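Tovisness abre chamada para participantes na avaliação do kit de manipulação doméstica Fuveo

Publicado em 6 de setembro de 2019

A Tovisness, por intermédio do seu departamento de ensaios de produto, torna pública a presente chamada para seleção de participantes na avaliação do kit Fuveo, conjunto de pinça robótica e software de comando destinado ao manuseamento de pequenos objetos em ambiente doméstico. Os trabalhos decorrerão nas instalações da empresa em Salinas, com o apoio técnico da Modorum, responsável pela distribuição do kit.

1. Objeto

A avaliação incide sobre a facilidade de instalação, a clareza do manual em língua portuguesa e o comportamento da pinça na preensão de objetos leves, de formas e materiais diversos. Os resultados serão reunidos em relatório interno e poderão dar origem a alterações no software e na documentação que acompanha o produto.

2. Atividades previstas

Compete a cada participante montar o kit segundo o manual, comandar a pinça em tarefas de recolha, transporte e colocação de objetos sobre mesas e bancadas, e preencher a ficha de registo no final de cada sessão. As tarefas são realizadas individualmente, na presença de um técnico. Não é exigida programação.
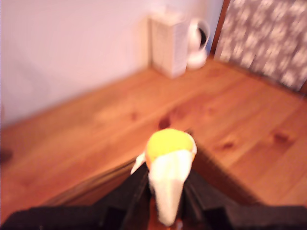 Pinça do kit Fuveo com um pequeno objeto amarelo e branco, sobre superfície de madeira.

3. Requisitos de admissão

Podem candidatar-se pessoas maiores de idade, com domínio do português escrito e disponibilidade para deslocação a Salinas. Não se exige experiência anterior com robôs. Estão excluídos os trabalhadores da Tovisness e da Modorum, bem como os respetivos familiares diretos. Será dada preferência a candidatos que não tenham participado na avaliação de julho.

4. Vagas, duração e compensação

São abertas 30 vagas. A participação de cada selecionado totaliza aproximadamente 70 horas, distribuídas por sessões em horário a acordar, de manhã ou ao fim da tarde. Será atribuída uma compensação única de 700 euros, paga por transferência bancária após a entrega da última ficha de registo. As despesas de deslocação não são reembolsadas. A desistência antes de concluída metade das sessões não confere direito a pagamento.

5. Tratamento de dados

As sessões são gravadas em vídeo. As gravações e as fichas serão conservadas por 365 dias, contados a partir da última sessão do participante, e destinam-se exclusivamente à avaliação do produto. A assinatura do termo de consentimento é condição de admissão.

6. Candidaturas

As candidaturas são apresentadas no formulário disponível na página da Tovisness, secção Chamadas, acompanhadas de cópia do documento de identificação e de uma breve nota de motivação. Candidaturas incompletas não serão apreciadas. A seleção compreende análise documental e entrevista telefónica, e a lista de admitidos será afixada na mesma página.

Os pedidos de esclarecimento devem ser dirigidos por escrito ao departamento de ensaios de produto, com a indicação "Avaliação Fuveo" no assunto.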